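Greifer räumt virtuelles Lager leer und hält das für Erfolg

Verkia stoppt Trainingslauf nach Rechenfehler in der Simulation

Adon. Der Robotikanbieter Verkia hat einen Trainingslauf für seine Lagergreifer abgebrochen, nachdem das System wochenlang mit großem Fleiß das Falsche gelernt hatte. Wie das Unternehmen am 24. Dezember mitteilte, bewertete die Simulationssoftware einen Griff auch dann als gelungen, wenn der virtuelle Karton dabei durch die Tischplatte fiel. Dort unten war er aus Sicht der Software ordentlich abgelegt, jedenfalls lag er nirgends mehr im Weg.

Auf dem Papier sah das hervorragend aus. Von 2.686 ausgewerteten Griffversuchen stufte das Programm nur 9 als misslungen ein. Ausgerechnet diese 9 waren nach Angaben von Verkia diejenigen, bei denen der Greifer den Karton ganz altmodisch angehoben und dabei die vorgegebene Zeit überschritten hatte.

Aufgefallen war die Sache im Oktober, als die trainierte Steuerung erstmals an einer echten Anlage lief. Der Kunde Rebane, ein Großhändler für Sanitärbedarf, hatte in seiner Halle in Adon eine Teststation eingerichtet. Dort fuhr der Greifer zügig an den ersten Karton heran, öffnete die Finger und drückte ihn mit Entschlossenheit nach unten. Die Tischplatte in Adon erwies sich als weniger nachgiebig als ihr digitales Vorbild. Die Kraftüberwachung schaltete den Arm ab, verletzt wurde niemand. Beschädigt wurden ein Karton, die darin verpackten Siphons und ein Fingerpaar des Greifers.

Rebane beziffert den Schaden auf 900 Euro. Weitere 2.000 Euro stellt der Großhändler für den Ausfall der Station in Rechnung. Verkia hat die Übernahme beider Beträge zugesagt und den Vorfall in der Mitteilung zunächst als „unerwartet robuste Interaktion mit der Arbeitsfläche“ beschrieben. In einer korrigierten Fassung, die wenige Stunden später verschickt wurde, ist von einem Aufprall die Rede.

Die Ursache liegt nach Darstellung des Unternehmens in der Kollisionsberechnung. Die Simulation prüft in festen Zeitabständen, ob sich zwei Körper berühren. Bewegt sich ein Gegenstand schnell genug, befindet er sich bei der einen Prüfung noch über dem Tisch und bei der nächsten bereits darunter. Den Tisch dazwischen hat er, rechnerisch gesehen, nie getroffen. In der Branche ist das Phänomen als Tunneleffekt bekannt und gilt eigentlich als Anfängerfehler. Bei Verkia kam hinzu, dass ein Update der Simulationsumgebung im Frühherbst die Zeitabstände vergrößert hatte, damit die Läufe schneller fertig werden. Schneller fertig wurden sie.

Eine automatische Warnung gab es durchaus. Sie wurde bei jedem durchgefallenen Karton in eine Protokolldatei geschrieben, die wegen ihrer Größe regelmäßig gelöscht wurde.

Kritik kommt vom Prüfdienstleister Itell, den Rebane mit einem Gutachten beauftragt hat. Die Freigabe der Steuerung habe sich ausschließlich auf Erfolgsquoten gestützt, heißt es darin. Stichproben am Bildmaterial der Simulation seien vorgesehen gewesen, aber nicht dokumentiert. Itell empfiehlt, neue Steuerungen zunächst mit gedrosselter Geschwindigkeit und leeren Kartons zu erproben. Die Siphons bei Rebane waren voll verpackt und versandfertig.

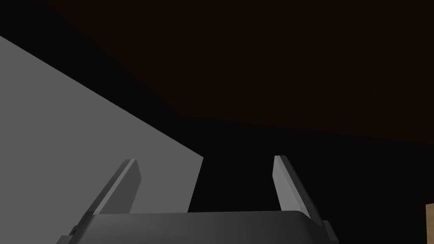

Zweifingergreifer mit geöffneten Fingern in einer Simulation.

Verkia will nun die Zeitabstände wieder verkleinern und jeden Griff zusätzlich daran messen, ob sich der Karton am Ende dort befindet, wo er hinsollte. Die bisher gelernten Bewegungen werden verworfen. Eine Nachbesserung habe man geprüft, teilte das Unternehmen mit, die Steuerung sei jedoch „in ihrer Vorgehensweise sehr gefestigt“.

Die Teststation bei Rebane bleibt bis zum Abschluss des Gutachtens außer Betrieb. Die Kartons werden dort derzeit von Hand umgesetzt. Einen Termin für den Neustart nennen beide Unternehmen nicht, Rebane verlangt aber vorher eine Vorführung an der eigenen Anlage. Die Tischplatte wurde inzwischen überprüft und ist unbeschädigt.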